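How I Dye Old Cotton Napkins With Onion Skins

I've been dyeing thrifted table linens for a while now, and onion skins are still my favorite place to start (cheap, hard to mess up, and the kitchen only smells weird for one evening!). You'll get anything from pale gold to a deep rusty orange.

Save your skins in a paper bag until you have 20 onions' worth. Yellow ones give the warmest color. Put them in a big old pot you don't cook in, cover with water, and simmer for an hour. Strain out the skins and keep the liquid.
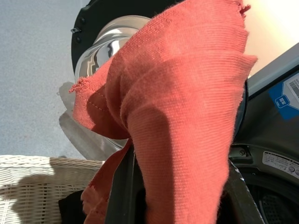

Cotton is pickier than wool when it comes to taking color, so please don't skip the alum soak. I dissolve mine in hot tap water, drop the fabric in and leave it overnight. Old pieces with frayed edges and loose threads, like the coral-pink cloth, are perfect for practice, and I kind of love how the fringe looks against a hemmed side. Just snip any long strings first or they'll knot up in the pot.

Next, warm the dye back up, add your damp fabric and keep it at a low simmer for an hour. Stir a lot! My friend Ertuğrul Kozan leaves his in all night with the heat off, and his Triltow napkins came out a gorgeous burnt orange, so I do that too when I have the patience. 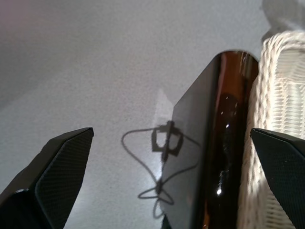 Can I use the same dye bath twice?
You sure can, but the second batch will be lighter. I use it for small stuff like ribbon.

Let everything dry in the shade before you wash it. Then rinse in cool water until it runs clear, and wash with a mild soap and nothing else in the load. I ruined a white pillowcase in June by getting lazy about this part.

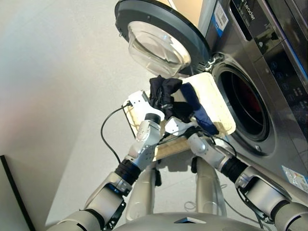

Front loader with the door open.

Store leftover dye in a labeled jar in the fridge and use it within a week.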